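About the Wullville Robotics Club

Hello, and thanks for clicking through! I'm one of the organisers, and I got the job of writing this page because I complained the loudest about the old one (it still listed a room we moved out of two winters ago).

We're an after-school and evening club at Odcombe College, open to students from any course. You don't have to be doing engineering. We've had caterers, a couple of textiles students, plenty of people from computing and one very patient beekeeper. When the club started it was basically a table and a box of motors from somebody's loft, and for the first year we mostly made things that drove into skirting boards. Great fun, mind you!

These days we have 23 regular members and we meet twice a week in term time. The first session is for beginners and the second is for project work, though people drift between the two and that's fine by us. Subs are £2 a session, which goes on cables, screws and biscuits, in that order of how fast we get through them.

What we work on

Our main project is called Brisham, after the lane behind the college. It's about getting a pair of robot arms to do ordinary kitchen jobs, the sort of thing you do at home with your mind on something else. Picking up a lid. Holding a cloth. Moving a pan without clouting the one next to it. I used to think of those as the easy bits of life, and then I spent most of an autumn trying to get one arm to hold something still while the other one came in to meet it.

The way it works for us is that a small team picks a job, talks it through, has a practice by hand (you feel daft, but it helps a lot) and then sets it up for the arms. We like to do 80 goes at a job before we decide what to change. That sounds like a slog, and some evenings it is, but you start noticing things around the thirtieth go that you'd never spot on the third. Everyone takes a turn writing up the log, and yes, your handwriting will be commented on.

We also enter the Rahman Challenge, a student competition with a household task round and a poster round. Our next one is in April. Entries are scored out of 80 and I'm not going to tell you what we got last time, except that the poster did very well.

Joining us

Just come along! New people can start at any point in the term, and for your first couple of visits there's nothing to pay. You'll be put with a project team straight away, so wear something with sleeves that roll up and tie back long hair. If you've never written a line of code, we'll sit with you while you write your first few, and if you'd much sooner be building things, there's always a bracket that needs making. Students from other colleges are welcome too, but please email the club address first so we can sort you a visitor pass.

We could also do with old saucepans, lids and tea towels if you're having a clear-out. Leave them at the Odcombe front desk with our name on.

Page updated January 2024.
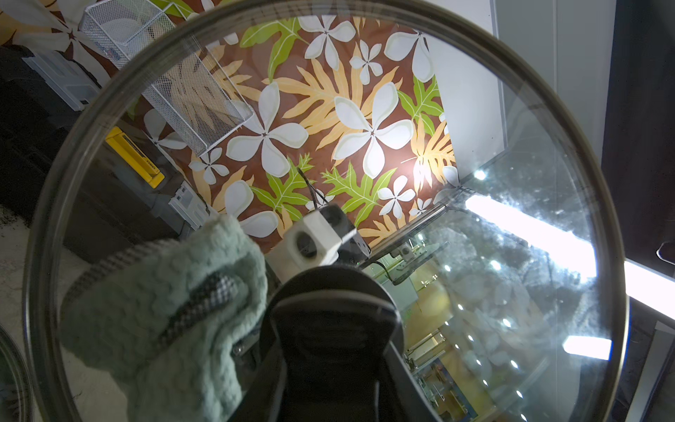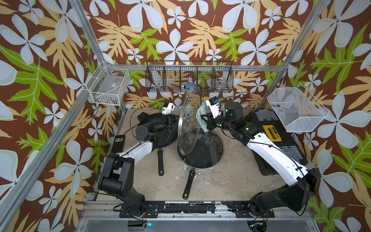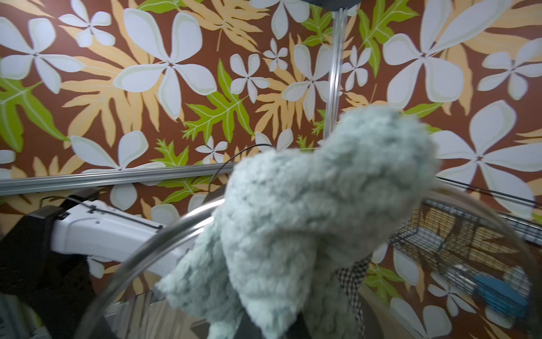

Brisham project: glass lid and pale green cloth. The middle picture has both arms in it, with the two frying pans.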